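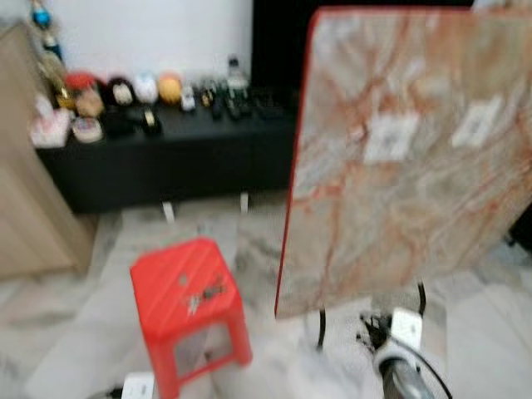
Manuseamento de uma placa com padrão de mármore e rebordo vermelho, junto a um banco baixo de plástico. Duas etiquetas brancas na face.

Pesquisar no site Introduza o termo OK

Perguntas frequentes – manuseamento robotizado de placas e painéis em espaços habitados

Aplica-se às células móveis Mistico com garra de preensão simples. As instalações fixas da Janssen têm regras próprias (ver procedimento 212).

Que normas servem de base a estas regras?
A ISO 12100 para a apreciação do risco e a ISO 10218, partes 1 e 2, quando o braço é de tipo industrial. Para operação com pessoas no mesmo espaço consulta-se também a ISO/TS 15066. Em robôs de assistência pessoal, a referência é a ISO 13482. O presente texto não substitui nenhuma delas.

A peça transportada conta como parte do robô?
Sim. Para efeitos de distâncias, o volume a considerar é o do braço, da garra e da peça em conjunto. Uma placa grande altera o alcance e introduz arestas que a apreciação de risco feita sem carga não contempla.

Onde deve ser feita a preensão?
Na zona indicada na ficha da peça. Na falta de indicação, o mais perto possível da projeção do centro de massa. A garra não deve fechar sobre etiquetas, fichas elétricas ou acessórios colados. Se a peça rodar na garra, para-se o ciclo e repete-se a preensão com a peça apoiada.

É permitido mover a placa inclinada?
É, desde que a inclinação conste do programa e o binário no punho fique dentro do limite do fabricante do braço. O valor a verificar é o da posição mais desfavorável do percurso.

Que velocidade se aplica?
O limite de 100 mm/s vigora enquanto houver mobiliário dentro do volume de trabalho. Em modo manual de velocidade reduzida aplica-se o mesmo valor. O limite de 250 mm/s da ISO 10218-1 não é alternativa a esta regra interna.

O mobiliário tem de ser retirado?
Os móveis encostados à parede podem ficar, se estiverem no mapa de obstáculos. Bancos, cadeiras e outros objetos fáceis de deslocar saem do percurso ou são registados antes de cada ciclo. Um banco registado na véspera não é considerado registado.

E os objetos pousados sobre os móveis?
Consideram-se parte do móvel e a altura do obstáculo mede-se pelo objeto mais alto. Frascos, bolas e miniaturas caem com pouca vibração. Convém guardá-los quando a placa passa por cima ou à frente do tampo.

Como se tratam os cabos?
Os cabos do punho são fixados com folga para a rotação completa do último eixo. Nenhum cabo pode ficar entre a garra e a peça. Fichas e extensões no chão são recolhidas ou desviadas para fora da zona de passagem.

As imagens da câmara podem ser usadas para medir distâncias?
Só com o braço parado. Imagens com arrastamento por movimento servem para registo do ciclo, não para verificação dimensional. Pavimentos polidos podem ainda gerar reflexos que o detetor de obstáculos interpreta mal.

As etiquetas têm de estar legíveis durante o transporte?
Não. A leitura faz-se antes da preensão e o código fica associado ao ciclo. Uma etiqueta ilegível nessa fase obriga a identificação manual.

Quem autoriza exceções?
Detlef Wunderlich, no caso das células em Brastport. Nas restantes, Hannelore Kleinschmidt. O pedido segue no impresso 1339, com resposta em 21 dias. Até lá mantém-se a regra geral.

Quando é revista esta página?
Todos os anos, em novembro, ou após alteração de uma das normas citadas. Última alteração: 27 jul 2018 (pergunta sobre cabos).

© Famgate – Segurança de Máquinas | Contacto | Voltar ao topo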